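Lilcombe White Storage Unit and Shallow Tray

The Lilcombe is a small storage unit for a utility room, a hallway or the end of a worktop. It has a flat top and an open compartment at the front, so there is no door to catch on things in a narrow space. We sell it in white only, as a set with a shallow white tray that can be used alongside it or put away somewhere else.

The unit is 600 mm high and 500 mm wide. It arrives flat in one carton with the fixings in a paper bag and a printed sheet of instructions. One person can put it together, though a second pair of hands helps when the top goes on. You will need a cross-head screwdriver. Leave the screws slightly loose until all the sides are in place, then go round and tighten them.

The tray has a low rim and a gloss finish. Customers use it for seed packets, post, shoe brushes, cables and the other small items that tend to end up on a windowsill. It is not meant for hot pans. Wipe it with a soft cloth and a little washing-up liquid. Scouring pads will dull the surface and we can't replace trays that have been marked in this way.

The range was drawn up by Gøran Haugland, who also did our Gounder coat rail and the Clurkosberg bench. The three are sold separately but the whites match, and the Gounder rail can be fixed to the wall over the unit if you allow 70 mm between the two.

Against a painted wall in pale blue or grey the white stands out clearly. If your walls are white as well, you may find it looks a little plain until there is something on top.

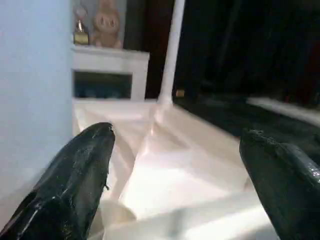
The open compartment takes books laid flat, a folded towel or a box file on its side. Heavy items should go in there and lighter ones on the top. In a house with small children, fix the unit to the wall with the bracket supplied. The bracket suits solid walls - for plasterboard you will need to buy your own fixings.

Spare brackets and screw packs are kept in stock and go out by ordinary post. Quote part 19 for the bracket. Orders placed before noon are packed the same afternoon. Unused sets can be sent back in the original carton, and trays can be returned on their own.

Contact Jetholm | Delivery and returns | © Jetholm | Back to top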